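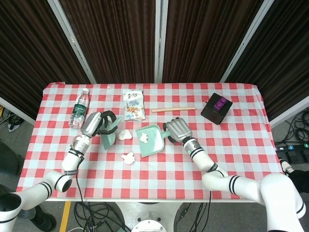

Open day sweeping set: read me first

Hi! I put this folder together after the open day at the Pirnosbridge workshop on Saturday, February 5, 2022, mostly so that people who came by and asked "can I have the recordings?" would stop having to email me one at a time. If you were there, thanks for coming, it was a great day and my voice took until Tuesday to come back.

What the robot was doing

Two arms, a brush in the left hand, a dustpan for the right, and some crumpled paper to clean up off a checkered tablecloth. We called the demo Maihi on the schedule. Keith Hoani drove the arms for the morning slots and I took over after lunch (you can tell, my runs are slower and I fuss with the dustpan a lot). Visitors could have a go in the last hour, and those runs are in their own folder.

There's other stuff on the table too, like a water bottle lying on its side and a little snack bag. Leave those alone, the job is paper only. If a run bumps one of them I wrote "bump" in the notes column and kept the run anyway.

What's in here

runs_morning: Keith's runs
runs_afternoon: mine
runs_visitors: 43 runs, all skill levels, some very funny
notes.csv: one line per run, typed by me, typos included
ollik_settings.txt: the arm settings we used all day

There are 200 runs in total. Please don't mix the visitor folder into the others without looking at it first! Some of those people were eight years old and having the time of their lives.

How to open it

You need Ollik installed, any version from this year is fine. Unzip everything into one place, point Ollik at the top folder and wait. It looks stuck at 80 percent and then it goes. I've been meaning to ask Lachlan Brunton about that.

Things I know are wrong

The left and right hand columns are swapped in the first few morning runs. Keith noticed, I fixed it from then on, and I haven't gone back to repair the early ones. The notes say "swapped" where it applies.

No sound. We turned it off so visitors could talk freely.

Using it

Fine for class projects, hobby stuff, talks. Please mention the Prinirham open day somewhere. If you fix the swapped columns, send me your copy and I'll put it up in May with the next batch.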